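From: Wayne Turcotte
To: Rotum Hall list
Subject: Re: [rotum-hall] Damp in the storage closets, and the key sign-out

Gunnel Bråten wrote on Thursday:

> I went to get the folding chairs and the back closet smells musty again.
> The bottom shelf felt damp to the touch. Did anyone look into a
> dehumidifier after the last time? Also the sign-out sheet for the keys
> is full and two of the rows have no name on them.
>
> Gunnel

Gunnel, thanks for writing this up. I went over that evening with a meter and took readings in both closets. The front one was at 50 percent humidity, which is fine. The back one was at 71 with the door shut. I left the door open overnight and it came down a little, but it went right back up once it was closed again.

My guess is the outside wall. The downspout at that corner has been loose for a while and the ground there stays soft after rain. Stellan Rønning has a ladder and said he can strap it back up before the end of August.

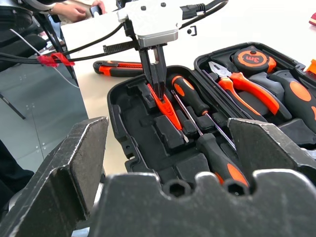
On the dehumidifier, I got two prices. Dresen has a small one with a tank you empty by hand. Isaksson has a bigger one that can run a hose to the floor drain, and it costs 32 dollars more. I would go with the second one. The tank kind fills up and shuts off, and then we are back to where we started until somebody happens to open the door.

Until it is in, please don't put anything made of paper or cloth in the back closet. Idun Tveit has moved the tablecloths and the songbooks to the front. The folding chairs can stay, but keep them off the floor if you can. Anything in a closed plastic case should be all right where it is. 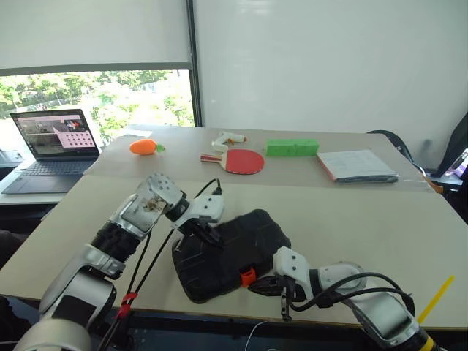 Black case with the orange-red latch, on the table.

On the keys: Thắng Tăng printed a new sign-out sheet and hung it inside the office door. There is a column for the time now. If you took a key and didn't write your name down, please just tell him which one you have. He would like to get the list straight before the Prirach people start using the hall in the evenings.

If anyone objects to the Isaksson unit, write back to the list by Thursday. Otherwise I will order it then and bring the receipt to the next meeting.

Wayne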